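How Does a Key Ring Hold On?

Look at a bunch of keys. There might be a front door key, a bike lock key, and a plastic tag with a name on it. They all have different shapes, but they stay together because of one small piece of metal called a split ring.

A split ring is a piece of springy wire wound into a circle. The wire goes around almost twice, so the ring has two layers pressed flat against each other. If you run your fingernail around the edge, you will feel a small bump where the wire ends. That bump is the way in. 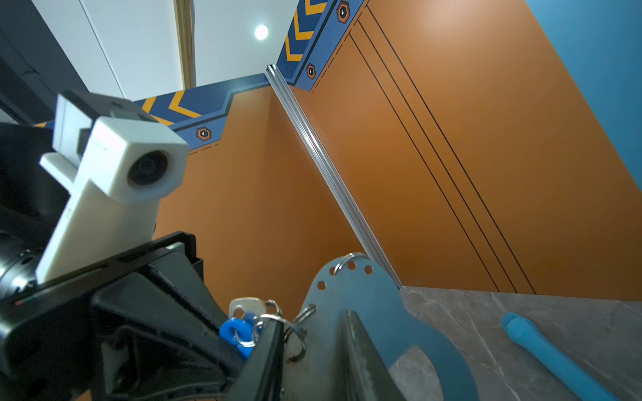 To put a key on, you push the end of the wire up a little with your fingernail. This makes a gap. You slide the hole of the key into the gap and then turn the key around the ring, following the wire. When it has gone all the way past the other end, the gap snaps shut. Now the key is inside the circle and can move freely.

Why does the gap close again? The wire is made of steel that has been hardened. When you bend it a small amount, it pushes back and returns to its old shape. This is called being elastic. A rubber band is elastic too, but it stretches much farther. If you bend a split ring too far, the steel stays bent and the ring will always have a gap in it. A ring like that should be thrown away before it loses your keys.

Rings can also be joined to other rings. One ring can hold the house keys and another can hold the school keys, and the two can be looped together. You can take one part off and leave the other part on.
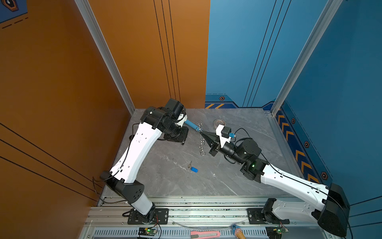

By the Costow Children's Pages
Tuesday, April 25, 2023

What are the tags for?

Many keys look alike. A colored plastic tag helps you find the right one quickly. Blue could be for the shed and red for the garage. Some tags have a paper label under a clear window, where you can write a word. It is better to write "shed" than your address. If the keys are lost, a stranger should not be able to find your door.

Big buildings need a lot of tags. The school at Romine has 66 doors that lock, and each key there has a tag with a number. The list of numbers is kept in the office, away from the keys.

At the Grandumham town museum there is a room of old locks and keys, 1,337 pieces in all. The heaviest key there weighs 900 grams. It would not fit on any ring you have at home. 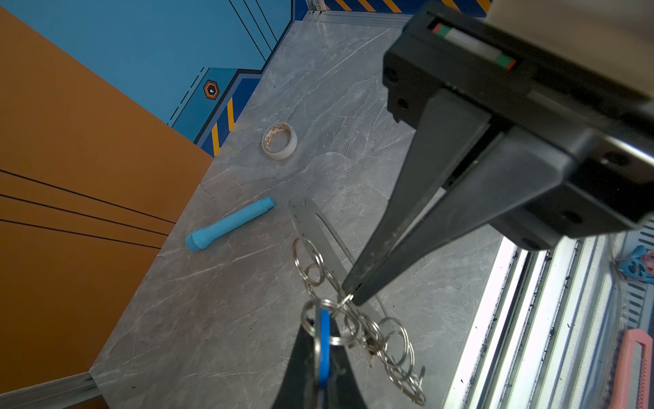 Metal rings are thin, but they are strong for their size. They wear down slowly where they rub against the keys. Every so often, check that the two layers of the ring still lie flat together.

Try it yourself

You need one split ring, one old key and a coin. If the ring is too stiff for your fingernail, ask an adult to lift the end with the edge of the coin. Slide the key in and turn it until it drops inside. Then take it off again by going the other way. Try a small ring and a large one and see which is harder to open.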